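Leena Ojala runs demonstration recording at Mumano, where operators teach small-box handling with hand-held grippers instead of a teleoperated arm. She spoke to us on July 4, 2021 about method.

"With remote control you see the arm's limits at once," she said. "With a hand tool you don't, so the operator has to learn them." New operators at the Brilside office do 100 practice grasps before anything is kept.
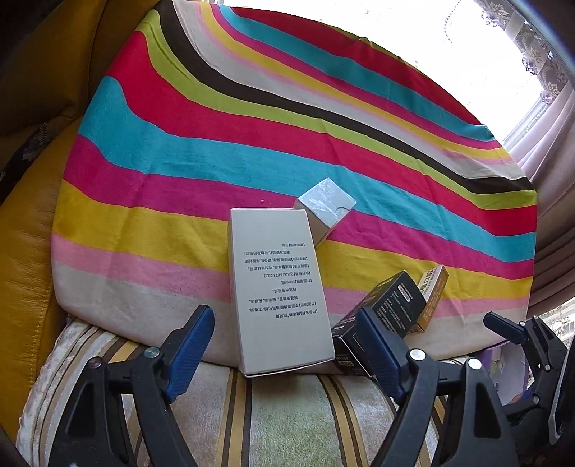
Ojala prefers soft, uneven surfaces to a bench. A carton on cloth tilts when a finger touches it, and the operator corrects without thinking. "That correction is the data I want. On a flat table you hardly get it."

Each grasp is repeated at 3 approach angles. Speed is left to the operator, within limits set in April.
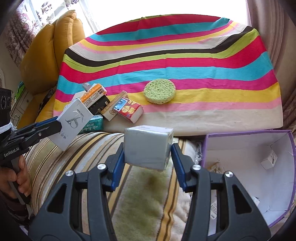
Two-handed work is harder to segment. One hand often waits while the other closes, and the Urkovex software used to trim the wait as idle time. "We turned that off. Waiting is part of the task." Glossy wrapping remains a problem for tracking, and she has no fix for it yet.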